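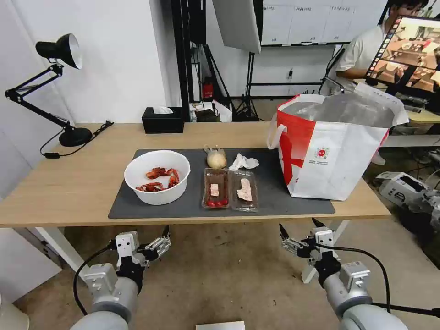

Crawfish, garlic and the cool bag on the table.

The Cool Bag
By Leonie Diekmann
March
2 min read

The bus from Flonstead was late and Balaskas still had his coat on when he started on the crawfish.

"You said there'd be fish," said his sister.

"They'd sold out."

She picked up the garlic and put it back where it had been. Their mother would have used the whole bulb. Neither of them knew what she did after that.

"Is the meat for tonight?"

"Tomorrow. Tonight it's these, and the tomatoes."

She looked into the bag, at the silver lining, and asked if he had kept the receipt. He hadn't. She went to find a pan.

Recent stories
Rasumora
The Drosimum Road
3 Letters from Flonstead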